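Relocation of This Site to a New Host

Aug 22, 2024

Readers who attempted to reach this site in June will have encountered a certificate warning, followed on 2 occasions by no response at all. The site has since been moved from Gorkico, where it had been kept on a shared plan for many years, to a small virtual server operated by Sumura. The old address continues to work and no bookmarks need to be changed.

The transfer comprised 3,256 files, of which 1,710 were images. Most of the remainder were plain pages written by hand, together with the guestbook archive and the radio logs. Liam Tindall kindly reviewed the redirect rules before the domain records were changed, and found two that pointed at each other.

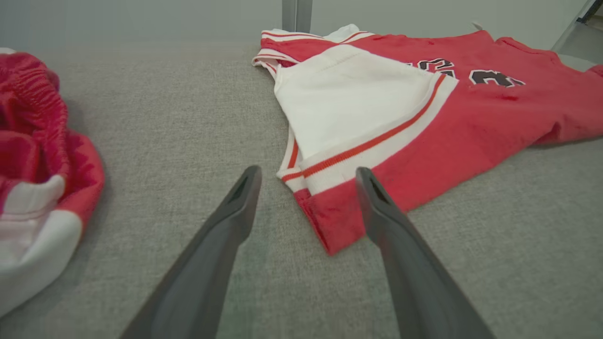 Will the guestbook accept new entries again?

The existing entries will stay online in read-only form. The original script depended on a version of Perl that the new server does not provide, and I do not intend to rewrite it. Comments may be sent by email, using the address on the contact page.

The hit counter has been retired for the same reason. Its final reading was not recorded, which I regret.

Philomena Ní Bhriain has reported that several links in the Wragg section still lead to the former directory, where file names were written in capital letters. The new server treats capital and small letters as different, and these links are being corrected by hand. The pages on the Guvotitz mailing list are complete except for the attachments, which remain on a backup disk and will be uploaded once the directory listing has been checked.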